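Plain numbers on the water bill

Sollow Council changed its water bill in May. The old bill gave usage in litres per day. The new one gives a score out of 1,000, which the council calls an efficiency rating. I think the old figure should come back.

A litre is a fixed unit. A household using 144 litres per person can compare that with last quarter or with a cousin in Trullport. The rating depends on a formula that has not been published, and it was revised after 2 billing cycles. 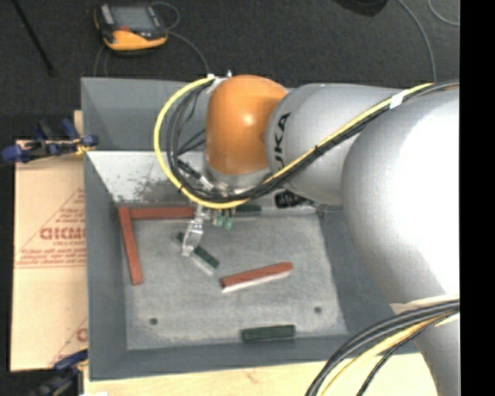 Ratings also hide the cause of a change. My score fell when my lot was moved to a different garden class, though the meter reading was flat. Sorting things into classes is fine when the classes are plain to everyone, like the red and dark green blocks in the grey bin. Garden classes are drawn from aerial survey, and 3,662 properties were reassigned by letter. Femi Ogundipe of Amegashie Street asked for the boundary rules and was sent a brochure.

The council can keep the rating if it likes. It should print the litres beside it, in the same size type, with the meter reading and the date it was taken.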